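About Pivenik Kitchen

Pivenik Kitchen is a recipe site and a small cooking school. We publish weeknight dinners, sandwiches, soups and bakes that you can make with groceries from an ordinary supermarket. Classes run on Saturday mornings and on two evenings a week, and you don't need any experience to sign up.

How we started

Begoñe Vallejo and Nkrumah Acheampong worked together in a hospital cafeteria for 10 years. They cooked for a lot of tired people who wanted something warm and filling, and they wrote their recipes on index cards. When the cafeteria switched to an outside supplier, they kept the cards. The first recipes on this site came straight from that box, cut down from trays that fed a whole ward to a pan that feeds four.

The first one we posted was a baked bean and sausage casserole. It is still one of the most visited pages, and we have corrected it twice (the early version had too much brown sugar). There are 393 recipes on the site now. Older ones get cooked again when a reader tells us something is off, and we put a short note at the bottom of the page when we change an amount or an oven time.

What we cook

Most of our recipes use one pot, one skillet or one sheet pan. We like ground meat, beans, cabbage, noodles, eggs and whatever is cheap that month. Begoñe does the breads and anything with potatoes. Nkrumah does the stews, the rice dishes and the hot sauces. Ye-seo Cho joined later and looks after the soups and pickles, along with the freezer section, where you can find out which dinners hold up after a month and which ones turn to mush.

We test each recipe at least three times before it goes up. One of those tests is done by somebody on the team who had no part in writing it, working only from the printed page. If they have to stop and ask a question, the page gets rewritten.
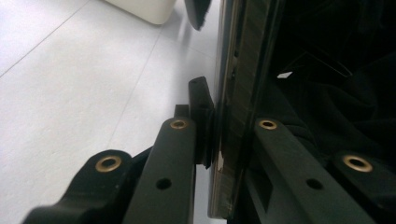
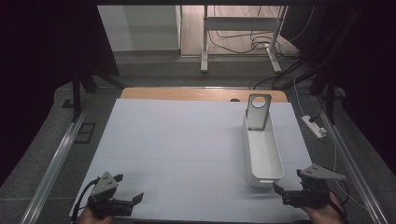

Rhys Tomoana wrote to us after his first term of classes that he had been burning onions for years and finally understood it was the heat and the thin pan. He makes our beef and barley soup every other week now, with extra carrots, and he thinks we are still too shy with the black pepper. We have added a line about pepper to that page.

Classes

Each class takes up to 17 people and lasts two and a half hours. You cook in pairs and eat what you made at the end. The beginner course is called Tatach and covers knife work, eggs, rice, roasting a chicken and making a pot of soup from the leftovers. The bread course, Jerkar, is for people who have already baked a few loaves at home and want better ones.

Ingredients are included in the price. Please bring an apron, closed shoes and a container with a lid. Tell us about allergies when you book. We can work around nuts, shellfish and dairy in every class, but there is always wheat flour in the room, so we can't offer a safe class for anyone with celiac disease.

If you have to cancel, let us know 24 hours ahead and we will move you to another date.

Using our recipes

You are welcome to print our recipes for yourself or share a link. Please don't copy the full text to another site. Church suppers, school groups and the like can use anything here for free, and Esperanza Ortuño will help you scale the amounts up if you write to her with your head count. She handles bookings too, and answers mail on weekday afternoons.

We don't take paid posts. If we mention a pan or a brand of tomatoes, we bought it.

Find us

Our kitchen is on the ground floor of the Villalobos building, next to the shoe repair shop. Parking is behind the building and is free after 5 p.m. The door on the street side stays locked during class, so ring the bell if you are running late.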